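Stillbridge Youth Football: Questions Families Ask Us

How old does my child need to be?
Players in our flag program start at five, and tackle begins at nine. If your child has a birthday in May and you aren't sure which side of the line they land on, just write to Coach Patricio Olmedo and he'll be glad to sort it out with you!

What happens with penalties at this age?
We do call them, though gently. A false start in flag gets a quick chat and a do-over, while the tackle teams play the full yardage (and yes, the kids groan about it just as loudly as the grown-ups).
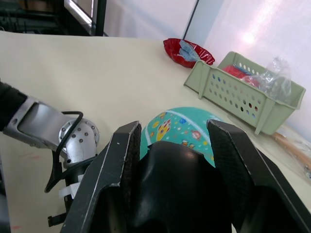
A teal ball with cartoon drawings on it.

Where are the games played?
Home games are at Corlow Field, which has seats for up to 200 and a nice grassy bank for everybody else, so do bring a blanket. Away games are mostly in Narine.

How long is a practice?
Plan on 90 minutes, water breaks included. Parents are always welcome to stay and watch.

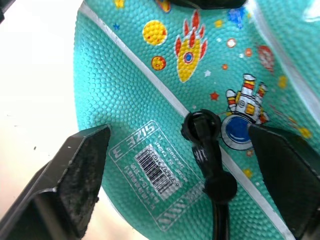
Signing Up and Refunds

Can I get my money back if we change our minds?
Of course, any time before the first game. Send a note to Maximiliano Sotomayor with your child's name and team, and he'll take care of the rest.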